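Choosing a geotechnical expert for a retaining wall dispute

slopeside90
Our wall in Zorstead moved in March and the builder blames the drain we added. Our lawyer wants an expert and gave us two names, Heitmann in Zirosville and a one-person office run by Birgit Hollmann. Heitmann quoted 130 an hour for file review. 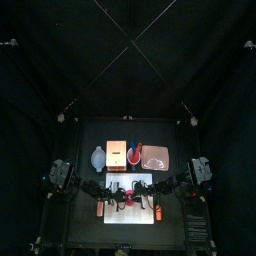 Hollmann is higher but would do the site visit herself. Has anyone used either one?

mudpit_pe
Ask who signs the report. At a bigger firm the person you meet may not be the one who testifies. I would go with Hollmann.

tgrant4
Disagree. We used Heitmann on a slope case in Nellevau and the same engineer stayed on from the first boring to the deposition.
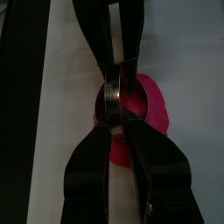
The report took 90 days, so ask about the schedule before you sign. A small office can get stuck if two trials land in the same month.

mudpit_pe
Fair point on the schedule. I still think 90 days is too long for one wall.

slopeside90
There are 3 borings and the old plans – not a big file. I have a call with both offices on Tuesday and will ask who signs.

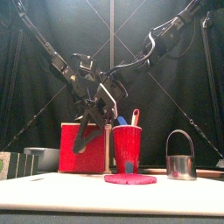 Related threads
Who pays for borings before a lawsuit?
Engineer's stamp on a draft report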